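3. Worktops and clearing procedure

3.1 Selection of the surface

The study concerns the tabletop as a thing that people clear, wipe and hand over to the next person. Earlier work on shared workrooms has mostly treated the table as a fixed background and has put its effort into storage, labels and schedules. We took the opposite starting point. The room layout and the storage were left as they were at each site, and the only item we specified was the working surface.

Two sites took part, one in Erkville and one in Jaltthorpe. Both rooms are used for short sessions of sorting, assembly and packing by people who do not have a table of their own. Before the study, each room held tables of several ages and finishes. Some had a printed grain and some were plain. Several had been relaminated at the edges, and a few carried old cutting marks deep enough to hold dust. A first round of inspection showed that the marks on a table could not be compared across finishes. A faint ring that was plain to both raters on a white top was missed by both on a printed one. We therefore moved all recorded sessions to plain gray tops and kept the older tables for uses outside the study.

Three properties were required of the replacement tops: a flat working area, a single color with no printed pattern, and a finish smooth enough to be wiped with a damp cloth without snagging. Color was matched by eye against a reference card kept at each site. We did not measure reflectance, and the results in Section 4 should not be read as a claim about any particular value of gray. The Erkville tops were bought through Varkus and the Jaltthorpe tops through Soylu. Figure 2 shows the surface at Jaltthorpe. 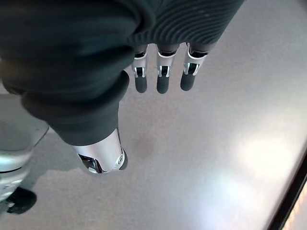
Figure 2. Flat gray tabletop, Jaltthorpe site.

Gray was preferred over white and black on practical grounds. In the first inspection, light residues such as paper dust and dried adhesive were hard to find on white tops, and dark residues such as pencil and rubber crumbs were hard to find on black ones. A middle gray gives up some contrast at either end and keeps both kinds of residue within reach of an ordinary look. Raters also reported less fatigue under the ceiling lights, although this was a remark made in passing and was not scored.

3.2 Definition of a cleared surface

The word "clear" was used loosely in both rooms before the study. Users said a table was clear when their own things were off it, when it could be worked on, or when it had been wiped. These are different conditions, and a good part of the disagreement between outgoing and incoming users could be traced to the difference. We fixed the following terms and used them in all instructions, forms and interviews.

Vacated: all items brought by the outgoing user have been removed. Items belonging to the room may remain.

Cleared: all items, including those belonging to the room, have been returned to storage or to the side shelf.

Wiped: the surface has been cleared and a damp cloth has been passed over the whole of it at least once, edges included.

A surface was not recorded as wiped when the cloth had been passed around an object left in place. This rule caused more complaints than any other part of the protocol. Users with heavy items regarded it as a waste of effort to lift them for one pass of a cloth. We kept the rule for two reasons. The strip along the foot of a heavy item is where crumbs and offcuts collect during a session, and the raters could not score that strip without moving the item themselves.

3.3 Clearing procedure

Users were asked to end each session in the same order. The instructions were posted on the wall beside the side shelf and read as follows.

1. Put away cutting tools first, closed or capped.
2. Return room items to storage. Use the side shelf if the storage place is taken.
3. Remove your own items from the table.
4. Brush loose material toward the near edge and into the bin. Do not brush it to the floor.
5. Wipe from the far edge toward you in overlapping strokes, then wipe the edges.
6. Leave the cloth on the rail, unfolded.

Step 4 was added after the pilot. In the original sheet the user went straight from removal to wiping, and fine material was taken up by the wet cloth and spread over the top in a thin film. The film was nearly invisible when first laid down and became visible as it dried, generally after the outgoing user had left the room. Incoming users then reported a table that had not been wiped, and outgoing users, asked later, were sure that it had. Brushing before wiping removed most of these cases from the November records onward.

The direction of wiping in step 5 was a compromise. Ruth Ñahui had proposed strokes parallel to the long edge, which leave fewer overlap marks. At Erkville, however, the tables stand against a wall, and the far corners could not be reached in a parallel stroke without leaning on the top. Pulling the cloth toward the body was possible at both sites and for users of different heights.

No cleaning agent was supplied for ordinary sessions. Plain water was used on a cotton cloth, wrung out until it no longer dripped. Adhesive that did not come away with water was reported on the form and left for weekly maintenance, where a plastic scraper was used. Metal scrapers were withdrawn from both rooms, as a single scratch on a plain top draws the eye and tends to be scored as residue by a rater looking from the side.

3.4 Inspection and scoring

Inspection was carried out by two raters, Manaia McKinnon and Ruth Ñahui, working separately and without sight of each other's forms. Each tabletop was looked at twice, once from directly overhead and once from the short end at a low angle. The overhead view is the better one for loose objects and colored marks. The low view brings out films, rings and raised spots of adhesive. A mark seen in only one of the views was still recorded, with the view noted beside it.

Marks were entered in one of four classes: loose material, film, adhered material and permanent damage. Permanent damage was logged once, at first appearance, and then subtracted from later forms for the same table, so that users were not scored down for a scratch left by somebody else. The class of film gave the raters the most trouble. A film can be a sign of poor brushing, of a cloth that needed washing, or of water that had simply not dried at the time of inspection. The raters were instructed to wait until no sheen moved with the viewing angle before scoring, and to return later if the sheen persisted.

A total of 662 inspections were entered across both sites. Of these, 593 were complete for both raters and both views and were kept for analysis. The remainder were set aside before any scores were compared. The most common fault was a missing low-angle view, usually where a following session had begun and the new user had already laid out work. Forms with a missing cloth entry were kept, as the state of the cloth is used only in the secondary analysis.

Handover questionnaires were returned by 77 users. The questionnaire asked the incoming user to name the state of the table in the terms of Section 3.2 and to say whether anything had to be done to it before work could start. Free comments were invited and are quoted by site only.

3.5 Condition of the tops during the study

A plain surface shows its history more readily than a patterned one, and we expected the tops to look worse at the end of the study than the tables they had replaced. Wear was concentrated at the near edge, where sleeves, tool handles and box corners rub during a session. The middle of the top changed little. At Jaltthorpe the smooth gray surface was still easy to read at low angle late in the study, and the raters had no need to adjust the wording of the film class there. At Erkville one top was turned end for end after the edge nearest the door became dull, and forms from before and after the turn are treated as coming from different tables.

Neither supplier's tops were cut, sanded or coated by us. Differences between the sites may therefore include differences in manufacture, and we have not attempted to separate these from differences in use. Scores are reported by site throughout, and pooled values are given only where the two sites agree in direction.

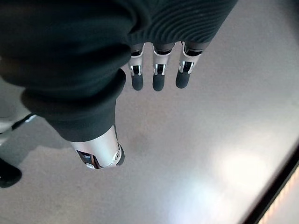

3.6 Agreement between raters

Agreement was calculated separately for each class of mark. Where the raters differed on class but agreed on location, the entry was counted as a disagreement, on the view that the class determines what the user is asked to do about it. Differences were discussed at the end of each month, but the original entries were left unchanged. Most of the discussion concerned the boundary between film and adhered material. The working rule was that a mark removed by one pass of a clean damp cloth is film, and anything that survives the pass is adhered. The test was applied only after both forms had been handed in.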